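Open afternoon at the Floston workshop
October
By R. Văduva

Quick one from me this month, deadline was yesterday. Went over to Floston for the Marnow open afternoon. Doors at 2, packed by half past. Parking terrible, use the lot behind the bakery if you go next time.

68 signed the sheet at the door, plus whoever walked past it. Mostly members, a few families, one whole shop class from across the river. Coffee ran out early.

Main draw was the two-arm table in the back room. Task for the day: cosmetics sorting. Lipsticks, lip balms, gloss tubes, all lying on the table, arms pick them up one at a time and the clear organizer is where they're supposed to go. Sounds easy. Try it with two fingers and no wrist feeling, then tell me. Each run was 300 seconds on the clock, then reset and go again. 23 runs by the time I left, a few of them with visitors at the controls. The kids were better than us. Much better.

Worst items by far were the skinny ones. Grip too low and they tip, grip too high and there's no room to let go over the compartment. The frosted gloss tubes caused a lot of arguing, half the room wanted a softer pinch and the other half wanted new finger pads.
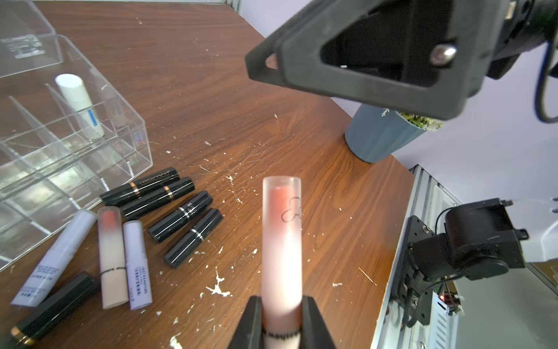
Anyway the pads. Marnow people say the plain black fingers stay for now, they want a full set of runs on the same hardware before swaping anything. Fair enough. Rullier pads are on order, 30 pairs, and some of those will be set aside for members to try at home. Put your name down at the desk, no emails please.

Talk at 4 was on cable routing. Longer than planned but good, slides going up on the members page when I get teh file. Questions went on till they started stacking chairs.

Next open afternoon is in the spring, same room. Bring small awkward objects from home, they want a bigger mix. Nothing glass.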